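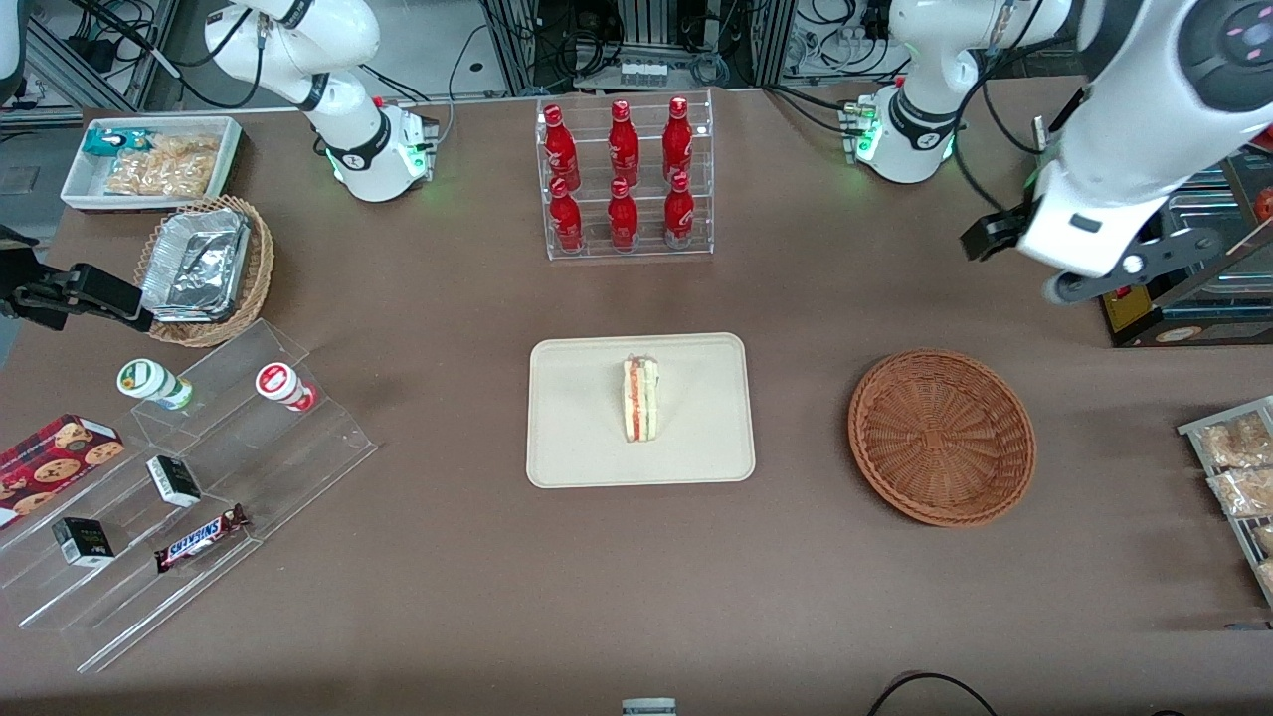

The wrapped sandwich has become the default lunch for people who eat at their desks, and the price of it says a lot about how food gets sold in small shops. At Ratano, a chain with 258 corner stores, the fillings change with the season but the shape does not. A triangle in clear plastic, cut face turned to the shopper, lets you see the bread and the red and green of the filling before you pay. Buyers for the chain say the view of the filling sells more than the label does.

Most of the cost sits outside the bread. Berkosero, a bakery that supplies shops across two counties, makes up to 3000 sandwiches a night. The line starts at 4 p.m. and the last van leaves at 2 a.m. Fuel, wrap and night pay add up to more than the ingredients, and the bakery takes back whatever is not sold by closing time.

Returns are the sore point. A store that orders too few loses its lunch crowd to the place next door. A store that orders too many ends up with bins full of egg salad. Cleltix, which makes ordering software for small grocers, looks at past sales and the weather forecast. Owners we spoke to like it well enough in summer – less so in May, when one warm afternoon can empty a shelf.
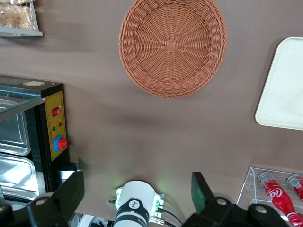
What happens to the leftovers

Majumder, a discount shop near the rail yard, buys day-old stock from the bakery and sells it at half price until noon. Egg and tuna are left out. Cheese goes first, then ham. The bread is a little stiff by then, and regulars take it home to toast.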